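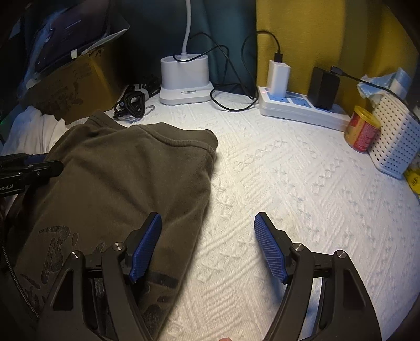 Home Residences Services Gallery Contact

Search this site Enter keywords Go

Clothing and Bedding: Sorting, Folding and Packing at Drarkwood House

Drarkwood House provides furnished accommodation in 157 rooms, and each June a large share of those rooms changes hands. This gallery concerns the work that comes before a departure: clothing laid out on the bed, folded, and placed in boxes for storage or onward delivery. It was prepared by Household Services under the direction of Marisol Beltrán, with notes by Pacita Galang, and was last revised on Sunday, April 25, 2021.

The gallery is arranged by subject. Residents who require the full packing instructions should request the printed sheet from the front office.

The bed as a work surface

Most rooms have one desk and one bed, and the bed is the larger of the two. Household Services recommends that sorting be done there, with the cover pulled flat and the pillows set aside. Pale covers make dark socks and loose buttons easier to find.

Patterned covers

Bedcovers with a raised or textured weave are washed separately from plain sheets. Zippers and hook fasteners should be closed before garments are laid on them.

Sweatshirts and sweatpants

Fleece garments take up the most space in a box and are folded first. Sleeves go to the back, the hem is brought up toward the collar, and the fold is pressed with the flat of the hand - not rolled, as rolled fleece opens again in the box. Sweatpants are folded lengthwise, then in thirds.

Printed garments

Items with large printed lettering or graphics are turned inside out for washing and turned right side out again before folding. A sheet of plain tissue may be placed over the print when boxes will be stored through the summer.

Ribbed hems and cuffs

Ribbing is checked for pulled stitches at this stage. Minor repairs are accepted by the sewing room on the lower floor, where Angelica Bautista receives items each weekday morning. Repaired garments are returned in a paper bag marked with the room number.

White laundry

White items are kept in their own pile until all folding is complete. Anything crumpled or of uncertain condition is returned to the wash. Last year the laundry handled 3936 pieces during the departure period, and a good number of these had already been packed once.

Cardboard boxes

Used boxes are acceptable provided that the corners are sound and the base is taped along its full length. Earlier markings should be crossed out. The new label is placed on a short side, where it can be read when boxes are stacked on the shelf. Residents may draw up to 10 boxes from the supply room without charge.

Box sizes

The standard box supplied by Khalaf measures 14 inches in height and is intended for clothing. The smaller Gutar box is reserved for shoes, books and other heavy items. Clothing boxes are not to be filled with books, even in part.

Books, tablets and flat packages

Flat items are best placed upright along the side of a box, between two layers of folded clothing. Electronic equipment in its retail packaging should remain in that packaging. Household Services does not store electronic equipment, and residents are asked to carry it with them.

Labeling

Each label gives the surname, the room number and a short list of contents. "Winter clothes" is sufficient; "miscellaneous" is not accepted. Labels are checked by Bienvenido Estrella when boxes are received at the storage room.

Storage room, lower floor

Shelves are assigned by corridor and the aisle is kept clear at all times. Boxes for early collection are held on the two lowest shelves. The storage room was repainted last winter, and the old Grorkby shelving was retained after inspection.

Stripping the bed

Sheets and covers belonging to Drarkwood House remain in the room and should be left folded at the foot of the bed. Residents who have brought their own bedding are asked to remove it before the final inspection - several personal covers were sent to the central laundry in error last year, and two have still not been claimed.

Items for donation

Clean clothing in good condition may be left in the marked cabinet beside the laundry. Garments are sorted by size and offered first to incoming residents. Underwear, pillows and single shoes cannot be accepted.

Room inspection

Inspection takes some 10 minutes and covers the closet, the drawers, the shelf above the door and the floor beneath the bed. The resident need not be present. Any clothing found afterward is held at the front office until the end of the following month.

Inquiries concerning this gallery, including requests to use its contents in residence handbooks, should be addressed to Lovely Evangelista, Household Services, Drarkwood House. Requests for additional boxes are handled separately by the supply room.

Previous gallery Next gallery Back to Services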